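Why do rainbows always come out in the same order?

By Floarea Jitaru

When I was seven I painted a rainbow with green at the top, because green was my favourite colour and I thought it deserved the best spot. My teacher, Mrs Gachanja, looked at it for a while and said, "Lovely! But have you ever seen one like that?" I hadn't. I went home and waited by the window for rain, and I've been a bit rainbow mad ever since.

So let's work out where the colours come from and why they're so fussy about lining up.

First, sunlight. It looks white, or maybe a bit yellow late in the day, but it's a mixture. All the colours are in there together, the way a smoothie has banana and berries and milk in it even though it comes out one colour. To see the colours you have to unmix them, and water is very good at that.

When light goes from air into water, it slows down and bends. You can see this with a straw in a glass of water – look from the side and the straw seems to have a kink in it. The straw is fine. It's the light coming off it that has changed direction on the way to your eye.

The trick that makes a rainbow is that the colours don't all bend by the same amount. Red bends the least. Violet bends the most. Orange, yellow, green and blue sit in between, each bending a tiny bit more than the one before. So when white light goes into a raindrop it starts to fan out. Then it bounces off the back of the drop, like a ball off a wall, and comes out the front again, bending once more as it leaves. By then the colours are well and truly spread apart.

That's why red is always on the outside of the main bow and violet is always on the inside. My green-topped painting never had a chance!

People draw rainbows on just about everything, mind you, and artists can put the colours wherever they please. Start looking for them on wrapping paper, lunch boxes and tablecloths and see whether the order is the same as the one in the sky.

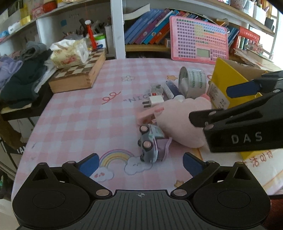 Why is a rainbow curved?
Each raindrop sends its colours back at a particular angle, so you only see red from drops that are at just the right angle from the spot opposite the sun. If you joined up all those drops, you'd get a circle. The ground usually hides the bottom part, so what's left looks like an arch. People in planes sometimes get to see the whole ring, and I'm very jealous of them.

Now for something I find a bit spooky. The rainbow you see is yours. Your friend standing next to you has eyes in a slightly different place, so the light reaching them comes from different drops. You're both pointing and saying "Look at that one!" and you're each seeing your own.

It also means you can't get to the end of it. If you walk towards a rainbow, it moves with you. I tested this one wet March along the track behind our house, and I counted 852 steps before my boots filled up with mud and I went home. The rainbow was no closer.

Sometimes there's a second, fainter bow above the first. That one is made by light that bounced twice inside the drops, and the extra bounce flips the order, so red is on the inside. Have a proper look next time, because lots of people see the double bow and never notice that it's backwards.

Make one yourself

You'll need a sunny day and a garden hose with a spray nozzle. Go out in the early morning or late in the afternoon, when the sun is low. Stand with your back to the sun (never look straight at it, please) and spray a fine mist in front of you. Move the mist up and down until the colours pop out. It took me 10 goes the first time, and I got my socks soaked.

No hose? Put a glass of water on a sunny windowsill with a sheet of white paper on the floor below. Shift the paper about until you catch a little smear of colour.

And if it's raining and there's no sun at all, have a go at a rainbow hunt indoors. Find one thing for each colour and line them up, red first. Toys are good for this. Pink is a tricky one, by the way. There isn't a pink band in a rainbow, so pink things have to sit at the end and cheer. 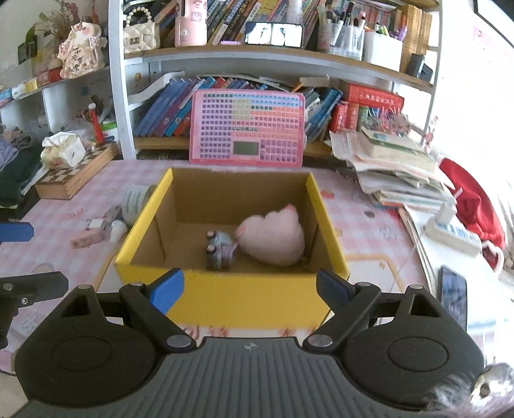

A pink fluffy toy in a yellow box. Only the box gets a place in the line!

My friend Jarmila Kratochvíl got stuck on violet and ended up using an eggplant. I said that was close enough.

Words to know
Refraction: the bending of light when it goes from one thing into another, such as from air into water.
Reflection: light bouncing off something.
Spectrum: all the colours of light spread out in order.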